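Iretti - Célula bimanual de clasificación y apilado
Mavholm Automatización › Equipos de sobremesa › Iretti

Referencia: 422-B
Ficha revisada el 16 de enero de 2024

Iretti es una célula compacta de dos brazos para manipular piezas planas sobre mesa: tabletas, carpetas, bandejas, estuches. Se entrega montada sobre perfil de aluminio, con los dos brazos fijados al mismo raíl mediante placas independientes. La tarea de referencia de esta ficha es el apilado de tabletas de escritura LCD en bandeja, con separación por color de marco.

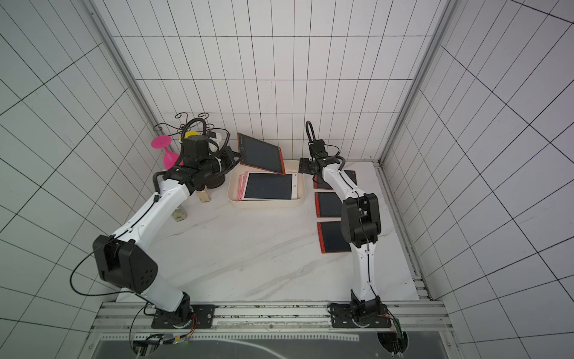 Célula Iretti en tarea de apilado: bandeja al fondo, tabletas de marco rojo anaranjado a la derecha.

Configuración
Brazos: dos, con pinza de dos dedos
Cámaras: una fija sobre el área de trabajo y una en cada muñeca
Carga máxima por brazo: 1.490 g
Ciclo medio por pieza: 53 s
Alimentación: 100-240 V

Cámara de muñeca
La cámara de muñeca encuadra los dedos y la pieza durante la aproximación. El software busca primero el borde del marco y después la ranura del lápiz, que sirve de referencia de orientación. La pantalla no se usa para localizar la pieza - los reflejos y los restos de trazo alteran la lectura - y queda excluida por máscara. En marcos claros sobre mesa blanca conviene bajar la exposición un punto antes de calibrar.
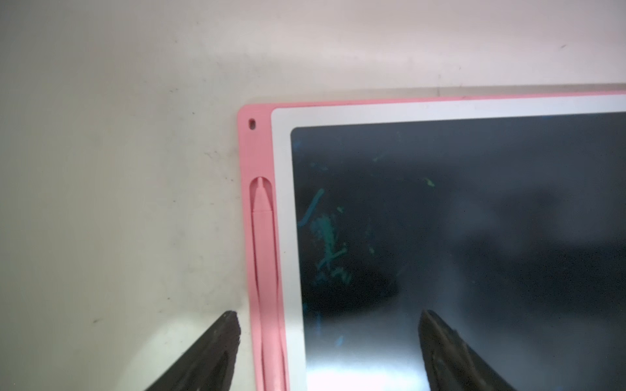

Kam-wah Shek: Con marcos rosas tuvimos que repetir la calibración dos veces, porque el lápiz es del mismo color y el detector perdía la ranura. Con la luz lateral más baja se corrigió. Echo en falta que el manual lo indique.

Respuesta de Mavholm: el ajuste de luz lateral figura en el anexo de iluminación desde la edición de mayo.

Apilado
La posición de depósito se recalcula con cada pieza. Se admiten pilas con los bordes desalineados y mezcla de marcos, siempre que el lápiz vaya alojado en su ranura.

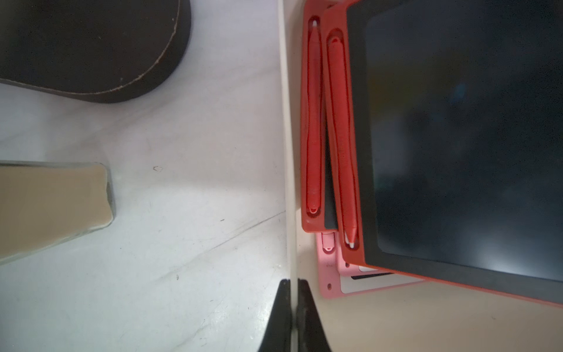 La altura máxima de pila se fija por software y depende del espesor declarado en la receta. Si el par de cierre supera el umbral, la pinza abre y el brazo vuelve a la posición de espera.

Opciones
Dedos Ukwood de perfil estrecho
Licencia Urquhart para edición de recetas
Juego de placas de repuesto

El cerramiento no está incluido. Plazo y precio bajo consulta: Yee-man Tang, ventas técnicas.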